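Filed under: Studio Notes / Performance & Live Art

December, 4.10 pm. Ran the Hesetti piece start to finish with Karlijn and it came in at 142 minutes, way over (again!).
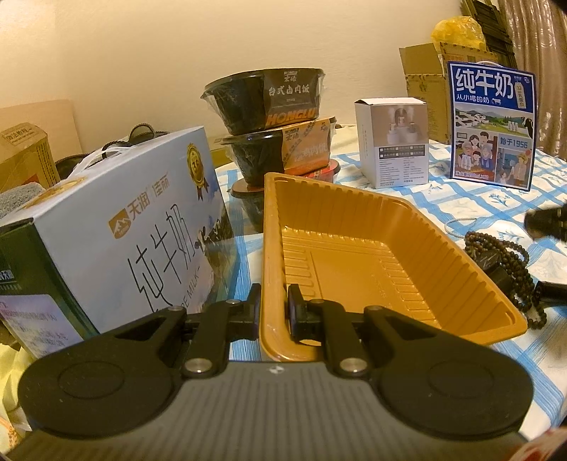 The slow walk is the trouble, I reckon. Karlijn wants all 60 paces kept and I'd happily lose 13. For the floor lights I'm after a warm colour, close to the golden-orange of that plastic tray next to the milk carton, and the grey gel we tried is just glum.

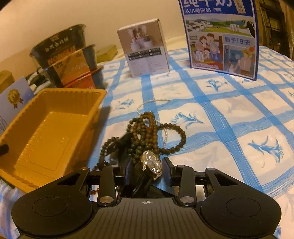
Lautaro thinks we should drop the gels and let the walk happen in plain white. Might try both tomorrow. Still need to ring Devendra re the programme notes.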